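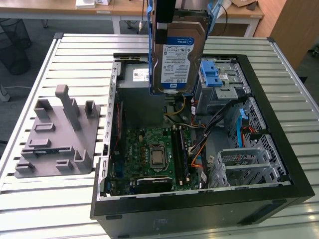

The second life of office computers

When a firm replaces its desktops, the old ones tend to go into a cupboard. They stay there for a year or two, until someone needs the cupboard. In Clarnbridge that point came in March, when the council's housing department moved to laptops and found itself with 172 desktop towers and nowhere to put them.

The department could have paid a recycler to take the lot. Instead it passed them to Stuvolora, a small repair business on the old dairy site that sells refurbished computers to schools, clubs and people who can't stretch to a new one. Vusumuzi Nkuna set it up after eleven years of fixing photocopiers.

"A photocopier gets mended until the parts run out," he says. "A computer gets replaced on a date in a spreadsheet. I found that strange when I came over to this trade and I still do."

What goes wrong with them

Very little, as a rule. Office machines spend their lives under desks, opening letters and spreadsheets, and most are retired in working order. Fans fill with dust. The small battery that keeps the clock goes flat, and the machine then complains about the date every morning. Hard disks wear out sooner than most other parts, and they are also the part owners worry about most, as their files are on them.

Stuvolora wipes every disk before anything else is done, and the owner gets a certificate listing the serial numbers. Disks that fail the wipe are shredded by a contractor. 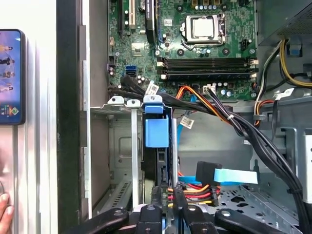
Memory is the cheapest improvement to an older computer, and the one most buyers notice. A machine that crawls with three web pages open will often manage well enough once it has more to work with. It is also an easy job. On a board like this one the two black slots lie just below the processor, with small white latches at their ends, and a new module is pushed down until the latches close on it. Nkuna teaches this to customers who want to learn. Most of them are nervous about pressing hard enough.

The price of a used machine

A basic tower from Stuvolora costs less than a weekly shop for a family. Better ones, with a solid state drive and a screen, go for up to £300. Ezekiel Okafor, who runs the homework club at Nitside library, bought his first batch last winter and has been back twice.

"New ones were quoted at £400 each, before software," he says. "The children don't know the difference. They know whether it's slow or not."

There are limits. Some older processors won't run the newest software properly, and a used computer may draw more electricity than a new laptop. Nkuna tells people this before they pay. He also turns away machines he thinks would be back in the shop within months, and those are stripped for parts.

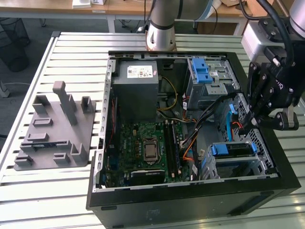

Before you give one away

Copy off anything you want to keep, and check the copy opens on another computer. Sign out of email and any paid programs, as some licences can be moved to a new machine only if they are released from the old one first.

Ask whoever is taking it how they wipe disks and whether they will put it in writing. Include the power lead if you still have it. Keyboards and mice are less welcome, and Stuvolora already has a shed full of them.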